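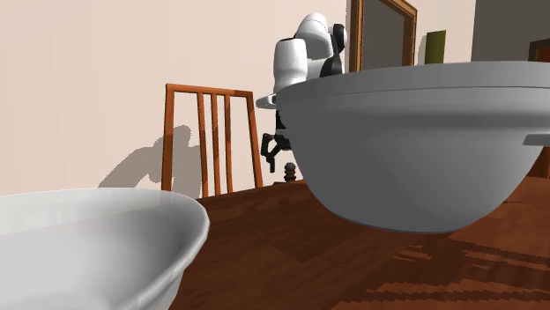 How many times should a simulated task be run before its result goes into the log?
At least 24 times per layout, with the starting positions varied between runs and every failure kept.

Illbridge bench rules: gallery

The page collects views from the tabletop set used at Illbridge, with the working rules that apply to each. The rules were agreed with Burkley in March and replace the older Kuipers sheet. They cover simulated work only; the physical cells at Iltirden have their own.

Table set, side view
Wooden table, a large gray bowl with side handles, a glossy white bowl to the left and the arm on the far side of the gray one. Rule 6 applies: where an object hides part of the arm, the view may not be used alone to judge a grasp. A second view must be saved with it.

Notes on shadows
Stepped shadow edges, as on this tabletop and wall, are acceptable in test renders. Record the shadow setting in the run header — a policy trained under one setting must not be scored under another without a note.

Notes on logging
Save the random seed, the object list and the start pose before the first movement. Runs stopped by hand count as failures. Logs are kept for 200 days, then reduced to the header and the final state. A layout passes at 94 per cent or above, and the figure is quoted with the number of runs beside it.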